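Greroro Color Notes, README

Hi, and welcome to my little pile of home décor color data! I started Greroro because I kept buying paint, hating it by dinnertime, and then forgetting which one I'd hated. So I wrote everything down, and it grew (a lot).

What you get

There are 788 rows in the main file, rooms.csv. Each row is one pairing of a wall color with something that lives in the room: a rug, a lampshade, a sofa, a pan on the stove. I gave every pairing a score for daylight and another for lamplight, and those two often disagree wildly. Sage green, I'm looking at you.

The columns are room, wall, item, item_color, day, evening and notes. The notes column is messy. Sometimes it's a full paragraph, sometimes it just says "nope."

Where it came from

200 of the pairings are from my own apartment and my sister's house. The rest I collected from friends' kitchens, two rentals and a very patient furniture store. Paint names were all over the place, so I folded them into 40 plain color families with a small script called Clivance, which is in the tools folder. If you want the original names back, they're in wall_raw.

Known problems

Kitchens are way overrepresented, bathrooms barely show up, and I clearly have a thing for pale greens. Scores are my own taste, so please don't settle a family argument with them! Also, anything tagged Ardeleanu was scored in a north-facing room and tends to run a bit gloomy in the evening column.

Blank evening scores mean I never went back after dark. Don't read them as zeros (I did this myself in the first version, and every hallway came out terrible).

Kitchen greens

Mint gets its own tag, mint_soft, and I keep it apart from sage and pistachio. It sits nicely with white and warm gray.

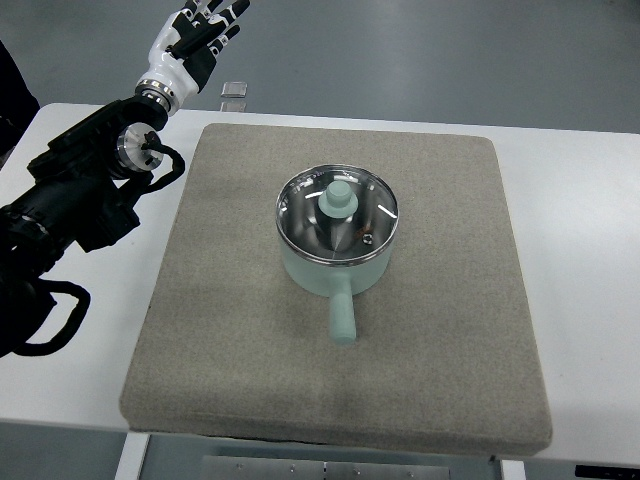
Mint-green saucepan with a clear lid, on a gray-beige felt pad.

Changes

15th May: fixed the hallway scores, merged the Enska rows into the main file, removed duplicate curtains.

Using it

Free for anything you like, including shops and blogs. A link back would make my day. If you find a typo, open an issue and give me the row number.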